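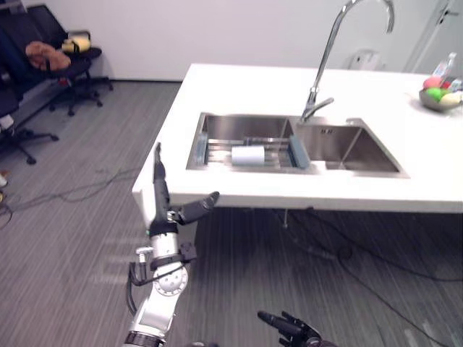 Hauswirtschaft und Teeküchen, Standort Sirkau

Start | Testberichte | Küche | Möbel | Archiv | Kontakt

Zuletzt aktualisiert: März 2022

Abtropfgitter Brustdale zum Auflegen aufs Spülbecken

Ich hatte ja schon beim letzten Mal angekündigt, dass ich irgendwann etwas über das Gitter schreibe, das bei uns auf der Kücheninsel über dem linken Becken liegt, und jetzt komme ich endlich dazu. Gefragt haben nämlich inzwischen mehrere Kolleginnen aus den anderen Etagen, die auch gern so eins hätten (und eine, die es schlicht mitnehmen wollte – nein, das bleibt hier!).

Bestellt haben wir es bei Kramer, zusammen mit ein paar Schüben neuer Geschirrtücher, und zwar die Ausführung von Tedenent mit der Artikelnummer 1314. Es ist aus Metall, man legt es quer über die Öffnung, und mehr gibt es an Montage nicht zu berichten. Keine Schrauben, keine Saugnäpfe, an denen sich nach drei Wochen etwas Graues sammelt. Ich bin mit einem Abtropfkorb aufgewachsen, den meine Mutter 1975 gekauft hat und der bis heute auf ihrer Arbeitsplatte steht und dort immer in einer kleinen Pfütze wohnt, und dagegen finde ich es herrlich, dass das Wasser einfach ins Becken tropft.

Wir haben eine Doppelspüle aus Edelstahl, links das größere Becken, rechts das etwas kleinere, und dazwischen den hohen Hahn mit dem Schwanenhals. Das Gitter passt links wunderbar drüber, und rechts bleibt frei zum Abspülen. Das ist für mich der eigentliche Gewinn! Vorher stand alles auf der Platte, und wer nur schnell eine Tasse ausspülen wollte, musste erst umräumen.

Zum Tragen: Tassen, Teller, ein Topf, alles kein Problem. Bei schmalen Gläsern bin ich vorsichtiger, die kippeln zwischen den Stäben gern, und ich stelle sie lieber auf ein Tuch daneben. Löffel legt man am besten quer. Und man muss sich damit abfinden, dass so ein Gitter auch als Ablage dient, bei uns liegt da schnell mal eine weiße Rolle drauf, und der blaugraue Schwamm lehnt unten am Steg zwischen den Becken. Eine Halterung für den Schwamm hätte ich mir übrigens gewünscht, die gibt es wohl als Zubehör, aber dafür wollte ich nicht noch einmal Versand bezahlen.

Sauber machen geht leicht, warmes Wasser, ein Spritzer Spülmittel, gut abtrocknen. Wer hartes Wasser hat wie wir in Sirkau, nimmt ab und zu etwas Essig dazu, sonst werden die Stäbe matt.

Ich habe 2 Sachen zu bemängeln: die fehlende Schwammhalterung eben, und dass die Anleitung nur die Maße in einer winzigen Skizze zeigt. Messt also bitte vorher euer Becken aus, und zwar innen und außen! Bei Kramer war der Umtausch zwar freundlich geregelt, aber das Päckchen muss man trotzdem zur Post tragen.

Für die Teeküche im Erdgeschoss bestelle ich im August noch eins nach.

600 Aufrufe | 2 Kommentare | Teilen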